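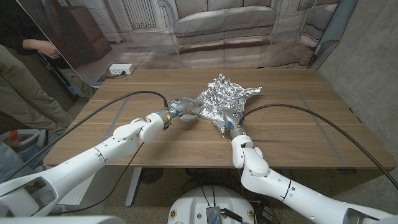 Flirkel: the Lovdale live music archive
Second progress report to the Calloway Fund
August 15, 2021

Hi everyone at Calloway! I promised you a shorter report this time and I'm going to try, but there's a lot of good news so bear with me.

The big thing first: the cassettes from the old Burbridge record shop have all been transferred. That's 200 tapes, mostly live sets recorded off the board by whoever was running sound, and mostly labeled in ballpoint with things like "LOUD ONE" or just a heart. I've been listening on the bus and I keep missing my stop. There's a punk trio on tape after tape in the spring of 2000 who start out barely able to finish a song together, and by summer they're ripping through a full set with the whole room yelling the words back (I have it on repeat, I'm sorry, you'll be getting a copy).

The sound quality is all over the place. A few of the worst ones have so much hiss you can hardly find the drums, and I decided to leave the hiss alone in the archive copies and clean up a second version for streaming. That cost us extra studio time, which I've moved over from the printing line. The new total is the same as the one you approved. 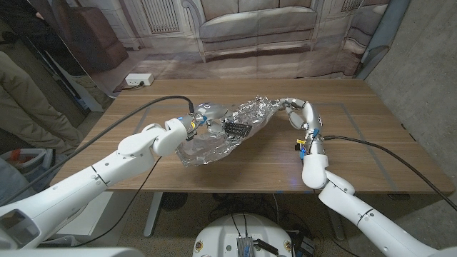 Crumpled foil on the tabletop.

Permissions are slower. I've written to every band I could find an address for, and the replies have been lovely, but lots of these groups broke up badly and getting all the members to sign one form is a job in itself. One drummer said yes on the condition that we leave out the ballads. We're leaving out the ballads. Anything without a signed form stays offline, same as we agreed at the start. 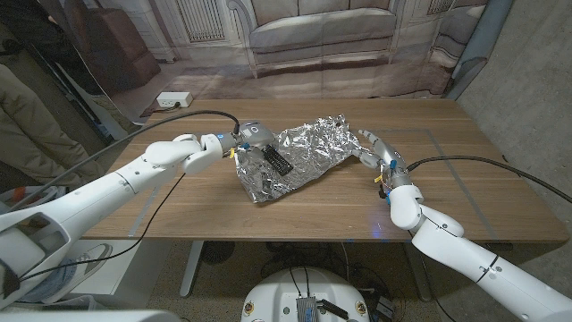

Flirkel Report No. 2, page 3

Now the listening nights. We've held two so far, both in the back room at the Burbridge library, and people showed up with flyers, set lists, a jacket covered in pins, all kinds of stuff I hadn't thought to ask for! I'd love to scan the flyers before they go back home, and I'll send a separate note on what that would cost.

Still to do: finish the track lists, chase the last forms, and get the essay for the booklet written. The essay is late and that one's on me. I've started it over more than once and it keeps turning into a love letter to a single bass player. You'll have a draft before the end of August.

Receipts are attached in the same order as the budget sheet. The studio invoice with the coffee stain is legible if you tilt it.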